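Flalo: Simulation Term Gallery

Flalo is the name our robotics club gave to this year's gripper project. We meet on Monday after school in the computer lab, and for the first half of the year all of the work is done in simulation. The physical arm stays in its case until the code can pick and place a block in software. This page is for parents, new members, and anyone who asked at the fall open house what we do all afternoon.

The team this year is Rhea Samonte, Kulap Kamolrat, Wilfredo Sison and Jericho Castillo. Teodoro Malabanan is the faculty advisor.

The simulator runs on the lab desktops. Each student has a login and a folder, and everything gets merged into one shared project at the end of the session. Merging takes longer than it should. Jericho wrote a checklist for it that is taped to the side of the monitor by the door, and new members should read it before touching the shared folder.

Most of October went into the gripper model. We started with a simple two-finger design and changed the shape of the fingertips 4 times. The early ones had square ends and they caught on the edges of the block. Kulap redrew them with rounded tips and that is the version we kept. She also wrote the open and close commands. Fully open is the starting position for every run.

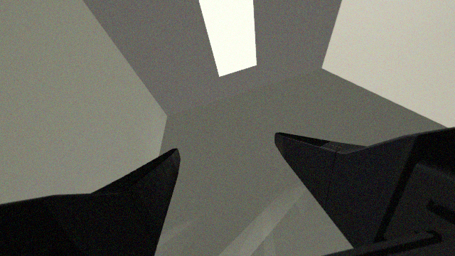

After the model was settled we moved on to test runs. A run is one attempt to find the block, close on it, lift it and put it down on the target square. The script resets everything and starts again by itself, so we can leave it going while we work on something else. By the last meeting before break we had logged 694 runs. The best batch had a success rate of 91 percent. The failures in that batch were mostly blocks that started too close to a wall.

Wilfredo keeps the log. Each row has the starting position of the block, the finger speed, and whether it was dropped. If you want to look up an old run, ask him for the spreadsheet, because the copy on the club page is out of date.

Rhea is working on the lighting settings. The vision code did fine with one fixed light and got worse as soon as she moved it. She now changes the brightness between batches and retrains on the results. This part is not finished.

In January we will load the same code onto the real arm. We expect it to do worse at first and have set aside 4 meetings for fixing it. The regional event is in March and the entry form is already in.

New members can join at any time. You do not need to know how to program. Bring a notebook and a signed permission form, which you can get from Mr. Malabanan in Room 12.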